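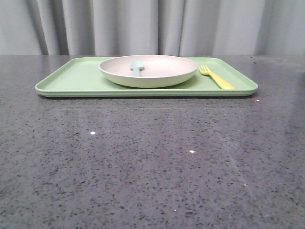
Oei wrote in to ask whether a tray is worth the bother at tea time. For us it is – less to wipe down.
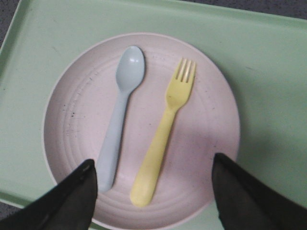

Plate, spoon, green tray

The plate and cutlery came from Puretti in a set, 69 with postage. They scuff a bit.

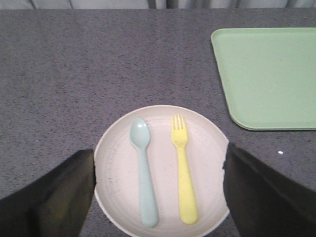

Blue spoon, yellow fork

I looked at the Mukard ones too, but the handles were thin. 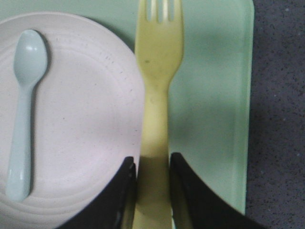 A second set can wait until October.

Print this post
E-mail this post
Last updated: Saturday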